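About Riltari

Riltari is a supplier of patterned wallpapers, printed table coverings and small decorated cases. The company serves independent home stores, guesthouses and design schools, and maintains its showroom and sample library in the Stougaard Building.

Our History

The company began as the sample department of Temero, a paper wholesaler, and became an independent business after the wholesaler closed its retail counter. The original pattern books were retained and remain in daily use. The library now holds 2331 samples, of which 438 are florals and damasks.

Our Approach to Pattern

Riltari advises its customers to view patterns together before placing an order. A damask in beige and pinkish tan may appear quiet in a sample book and considerably stronger once it covers a full wall. For this reason, our displays combine walls, table surface and accessories at a working scale — a striped damask behind a pale floral covering, for instance, with a case in the manner of "The Starry Night" supplying blue and yellow. 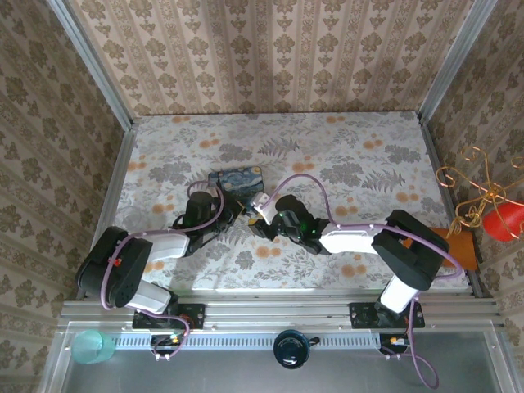

Our Collections

The Viltel collection comprises table coverings in light prints of foliage and blossoms. Wall patterns are offered in lighter and darker tones of related designs, so that adjoining walls may differ in depth. The accessories range consists of flat cases with painted-style decoration. New designs are introduced each September.

Visits and Samples

The showroom receives trade customers and school groups of up to 30 by appointment. Sample sets are lent for a period of two weeks and should be returned in their original folders.

Page last reviewed June 21, 2019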